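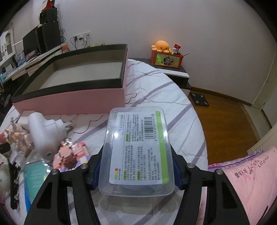

Sorting small items into lidded boxes

Small household items go missing for two reasons: the container is too large for them, or the container has no fixed place. The notes below apply to bathroom supplies, hair accessories, sewing notions, chargers and most other things shorter than a hand.

Working surface. Sort on a made bed or a large table. A plain or lightly striped sheet makes pins and clips easier to find than a patterned cover does. Turn off any fan first.

Grouping. Group by where the item is used, then by how often. Dental floss, cotton swabs and nail clippers go to the bathroom even if they were bought in bulk and stored elsewhere. Figurines, finished brick models and other display pieces should not share a box with anything that sheds lint or leaks.

Box size. Measure the tallest item and add 1/2 inch. A box filled to the lid will bow at the sides, and the lid will lift at the corners within a season. For a deep storage box, plan on two layers at most. The lower layer holds spares. The upper layer holds what is opened every week.

Clear inner boxes. Small rigid plastic boxes that floss picks, pins or screws are sold in are worth keeping. Leave the printed label on while the original contents remain. When the box is reused, remove the label as follows:

1. Empty the box and take off the lid.
2. Warm the label with a hair dryer on the low setting, held 6 inches away. Keep it moving. Thin clear plastic warps quickly on high.
3. Lift one corner with a fingernail and pull back slowly at a flat angle.
4. Rub any remaining adhesive with cooking oil, wait ten minutes, then wash with dish soap.
5. Dry fully before closing. Trapped moisture will rust pins and hairgrips.

Hair dryers. Let the dryer cool completely before it goes into any box. Coil the cord loosely beside the handle -- wrapping it tightly around the body strains the wire where it enters the grip. Clean the rear filter in April and again in the fall.

Lace and trim. Roll strips around a card with the edge facing out and secure with a cotton tape. Rubber bands leave marks and eventually stick.

Cleaning. Wipe box interiors with a damp cloth and a drop of soap. Avoid bleach on colored plastic. Fabric linings should be vacuumed first, then spot cleaned and left open overnight.

Reader Macarena Pacheco notes that a strip of masking tape on the short end of each box stays readable when boxes are shelved side by side. Pencil lasts longer on it than most felt pens.

Contact: Skadar Household Notes, Box 2678, Brumelside | Copyright 2019 | Back to top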